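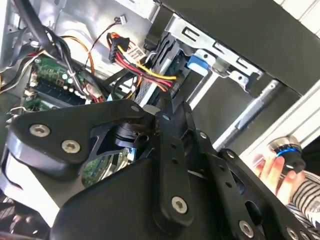

Report on a visit to the Jikent workshop

Members of the Devis working group on household and small-shop automation visited the Jikent workshop on 2020-05-18. The purpose of the visit was to see how far machines have come with ordinary chores, both those done at home and those done at a repair bench, and to report back to the member shops that asked for advice before placing orders. The group was received by Ilse Voß, who manages the bench area, and by Leire Echevarría, who is in charge of the household trials.

The workshop has two parts. The front hall is a repair and refurbishing operation for office computers, which handles 3,000 units a year. The rear hall is fitted out as a small apartment with a kitchen, a laundry corner and a hallway. Both halls are in regular use, and the visit was arranged so that the group could spend half of the day in each.

The bench area

Ms. Voß began with the work itself. A desktop computer that comes in for refurbishing is opened, cleaned, checked, fitted with a new drive or memory where needed, and closed again. A trained person finishes a standard unit in 30 minutes. She has divided the job into 51 separate steps, which are posted on the wall by the door, and the list was of more use to our members than any brochure we have received on the subject. Each step is marked according to whether a machine may do it alone, may do it with a person at the bench, or may not do it.

At present, eight steps are marked for the machine alone. These are mostly at the beginning and the end of the job: moving a closed case from the cart to the bench, turning it, reading the label, placing it in the outgoing rack. The larger number require a person. The inside of an open desktop case is a difficult place for a gripper. Bundles of black cable come down over the motherboard, held by a tie, and a ribbon of red and yellow wires runs across to the drive bay next to a flat gray SATA cable. Thin leads end in small white connectors. The motherboard stands close to the case wall on one side, and the metal drive cage takes up space on the other. A gripper with linked plates and exposed screws can be brought into such a space, but every surface of it is something that may catch on a wire.

Members asked why cables should be so much harder than screws. Ms. Voß replied that a screw stays where it was last seen. A cable moves when its neighbor is moved, and two cases of the same model seldom have their cables lying in the same way. Her staff push a bundle aside with the back of a finger while looking at something else, and she has not yet been able to write that down as a step.

The group also discussed working with a hand and a gripper in the same case. Ms. Voß considers this the most promising arrangement for the next few years, with the person doing the fine part and the machine holding or presenting a component. Several members were less sure. A shop with two employees gains little if one of them must stay at the machine -- and the smaller member shops are exactly of that size. The question was left open.

The household area

Ms. Echevarría's trials cover five chores: clearing a table, loading a dishwasher, folding towels, putting groceries away and picking items up from the floor. She was careful to say that results from one kitchen should not be applied to another. Clearing a table with plates and mugs of known shapes goes well. Loading the dishwasher goes well until the lower rack is nearly full, at which point a person will rearrange what is already there and the machine will stop and wait. Towels are folded slowly but neatly. Groceries remain a problem, chiefly soft bags.

During our time in the rear hall a Berkeo arm was set to put away one shopping bag. It placed the cans and a box of rice on the shelf and then stopped at a bag of lentils. An employee finished the task by hand. Ms. Echevarría remarked that this was an average morning.

Costs were discussed over lunch. Jikent does not sell equipment and was willing to speak plainly. In its experience, the purchase price is the smaller part of the expense, and members should plan for staff time to set up each new chore and to repeat the setup whenever the furniture or the product changes. The Whitelaw carts used to carry cases between the receiving door and the bench were mentioned as the one purchase that no one on the staff would give back. They do nothing except drive.

Recommendations to members

Member shops that repair computers should not expect a machine to work unattended inside an open case at this time. Shops that move many closed units may wish to look at carts and simple loading equipment first.

Before requesting a quotation, members are advised to write out their own work in steps, following Ms. Voß's list. She has agreed to share a copy, and it may be requested from the Devis office.

Inquiries about household equipment, including those from care homes, should be held until the second series of kitchen trials, which is planned for July. A return visit has been requested -- the number of places will be limited, and members who could not attend this time will be given priority.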